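Reading buddies wanted for our after-school spelling and reading club

Hello! I run the Branilora reading club, and I'm looking for four grown-ups who can spare an hour or so a week to sit with children who find reading hard going. Most of mine are six to eight, and nearly all of them are stuck on the same things: vowel teams, silent e, and words that flatly refuse to be sounded out (try explaining "said" to a tired seven-year-old). 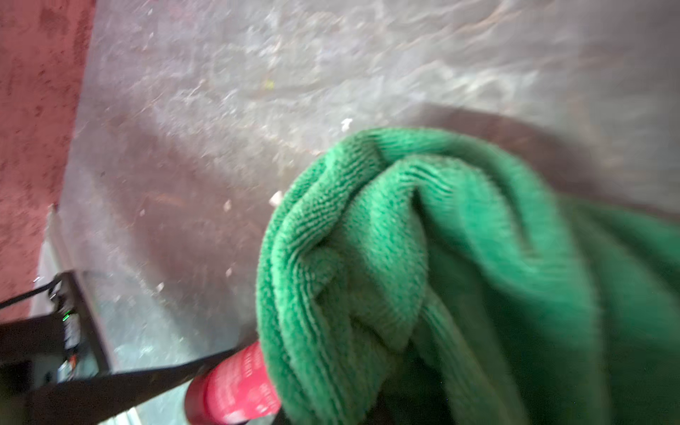
Green towel, red neighbour

We meet at Plattner Hall, the old brick one with 1935 over the door, and you'd have one child, one table and one box of letter tiles. I'll show you how I do it first. We start with a word the child knows, swap one tile, read it again, swap another, and so on until somebody giggles at a nonsense word.

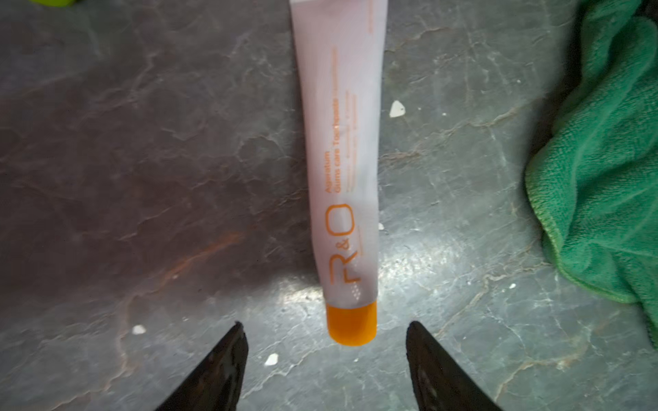
You don't need to be a teacher. I'd love a few retired ones, but my best helper last year drove a bus! Patience matters far more, and so does being happy to hear the same page of the Pruneo readers over and over. We own 204 of them now, and I could recite the one with the goat. 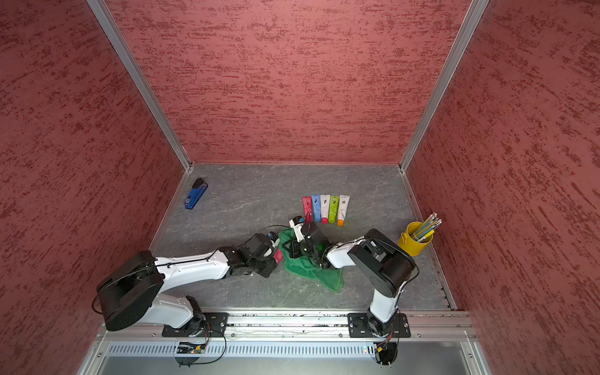
There's no pay, I'm afraid, but I cover bus fares and there's always tea. You'll need a background check (I do the form with you, it's dull but quick) and two training evenings before you begin. If you can only manage every other week, still write to me and we'll pair you up with someone.
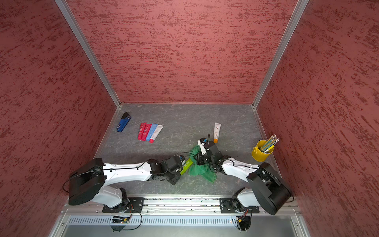 Training is in July 2021 and the club itself starts back with the autumn term. Drop a note through the door at 678 Tosari Road with your name, a phone number and which afternoons suit you, and I'll ring for a chat. Left-handers especially welcome, as I've got three small ones who think they're the only people in the world who smudge.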